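Draining and Drying at the Kitchen Counter
Student project report, Household Studies, Ultley College

1. Background

The project set out to look at one small part of a shared kitchen, the place where washed plates are left to drain, and to suggest how it could be laid out so that people would use it properly. The kitchen is on the ground floor of Skarkance House, a student residence in Nikstead. It is used by 5 residents, most of them between 6 pm and bedtime.

Before the project the usual habit was to leave washed plates flat on a tea towel. The towel stayed damp and took up the space needed for preparing food. A short questionnaire given out in August showed that residents minded the lack of space more than they minded the washing up itself. The budget was 20 pounds, and the landlord asked that nothing be fixed to the wall.

2. The surface

The counter has a white surface marked out in squares with thin dark lines. The first visit was spent looking at the surface itself and deciding how it could be covered or protected. Printed grid sheet was considered as a cheap cover, as it wipes down quickly and can be replaced when it marks. 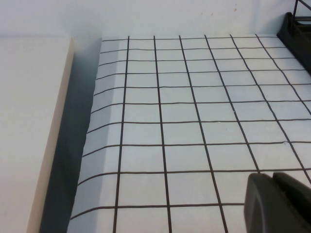

Sheet material has to lie flat if anything with feet or a tray is going to stand on it. A lifted edge catches on sleeves and lets crumbs underneath. Three ways of holding an edge down were compared on offcuts at college: double-sided tape, a bead of clear sealant, and weighting with a heavy book overnight. Tape was the quickest. Sealant gave the neatest edge but could not be undone without tearing the paper, so it was ruled out for a rented kitchen. The book worked on new sheet and did very little for sheet that had been stored in a roll.

The squares were also useful for planning. A rack can be lined up with them by eye, and if it is moved for cleaning it is easy to put back in the same place. This was not part of the original plan but it saved a good deal of measuring.

3. Choosing a rack

Four types of rack were compared from shop listings: a folding wooden one, a plastic one with a cutlery pot, a wire one with a separate tray, and a roll-up mat that sits over the sink. Each was marked for cost, ease of cleaning, and whether it would stand against the wall without sticking out too far.

The wooden rack was the cheapest, but two residents had owned one before and said the joints went dark. The roll-up mat would have blocked the sink. The plastic rack scored well, although its corners looked hard to clean. The wire rack with a tray came out best overall. The tray catches the drips, and the two parts can be washed separately.

The position was decided next. The rack was to go at the back of the counter, on the right, with its long side along the wall. This keeps the left side free for chopping and for putting down shopping. Space was also wanted in front of the tray so that a bowl could be set down while somebody was washing up.
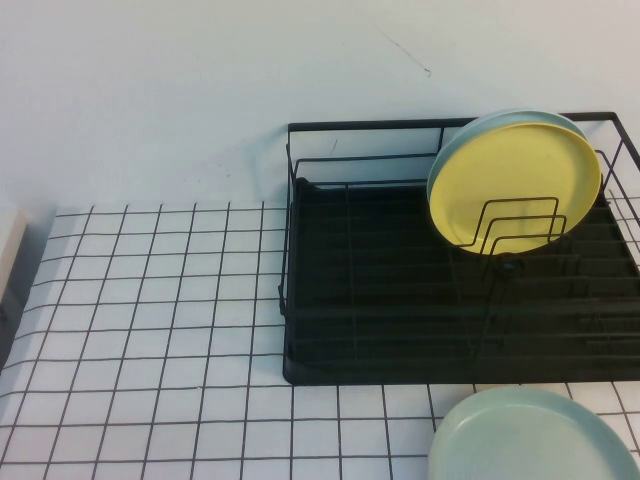
4. Loading the rack

Residents were asked to stand plates upright in the dividers and not to stack them. Plates stacked flat trap water between them, and the bottom one is usually put away wet. The instructions were kept to one side of paper:

Start at the back and work forwards.
One plate to each gap.
Bowls go in last, tipped so they empty.
Put dry things away before washing more.
Empty the tray into the sink every evening.

A simple test was carried out at college with a jug holding 500 ml of water. The water was poured over a set of plates standing upright, and then over the same set laid flat. The flat plates still held water in the middle when the upright ones had only a few drops along the lower rim. The test was done 2 times with the same outcome. It was not a precise test, as the pouring was done by hand.

Colour made a difference that had not been expected. Residents said that a coloured plate was easier to spot in a black rack and so was more likely to be put away.
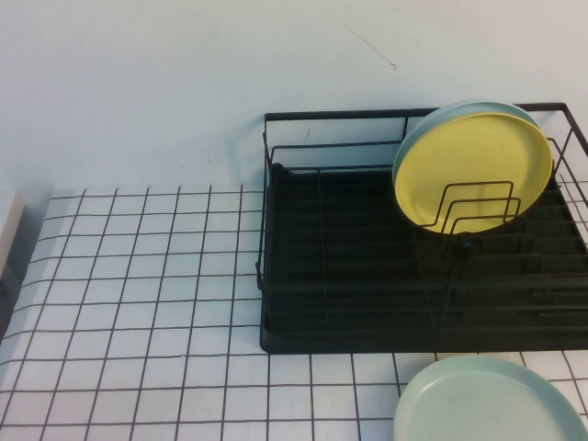

Figure 3. Yellow and light blue plates standing in the rack.

5. Results and comments

The questionnaire was repeated after nearly a month. Most residents said there was more room to prepare food. The tea towel had gone back to its hook. Emptying the tray was the instruction most often forgotten, and one resident suggested a rack with a spout that drains straight into the sink. That would mean moving the rack closer to the sink, and it has not been tried.

The wall behind the rack should be wiped when the tray is emptied. It is pale and plain, and marks on it show up easily. A splashback would help but was outside the budget.

6. Further work

A larger kitchen at Ng Court has asked for a copy of the instruction sheet. It has a longer counter and more users, so the layout would need to be planned again from the start. Pans were left out of this project and should be included next time, as they take up more room in a rack than plates do.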